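Thread on the small business wage subsidy in Eder, now the final figures are out. I went through them over the past few nights.

The program closed to new applicants in February. 2,624 businesses applied and 1,782 were approved. 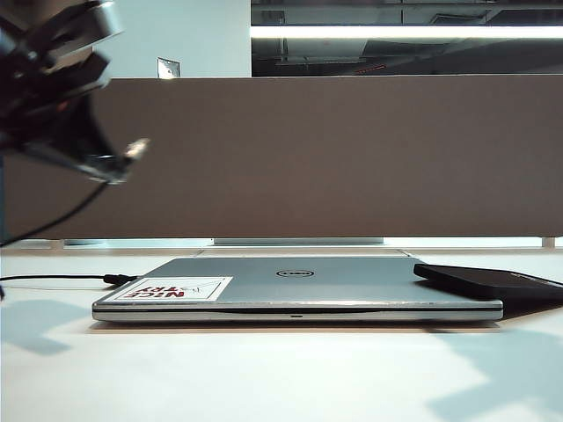 A reply from Sindico Bakery says the approval count means little when the first payment took 38 days to land, and by then they'd already cut shifts.

Fair point. The 38 days matches what I've heard from other employers. The published report gives no processing times at all.

The cap was $3,000 per worker. It was the same for a full-time cook and a casual on two shifts a week, so places with lots of part-timers did better out of it.

Posow was treated as a separate labour market even though half the town works in Eder. Employers there had to file a second form.

Jetix, the contractor running the portal, extended the deadline once. The notice went up at 4 pm and the old deadline was midnight.

The province says a review is coming. No terms of reference yet – I've asked for them.

What I'd like to see in it: payment dates by industry, reasons for refusal, and how many of the jobs were still there six months later.

If you were refused and got a letter with a reason on it, my messages are open. Black out your business number first.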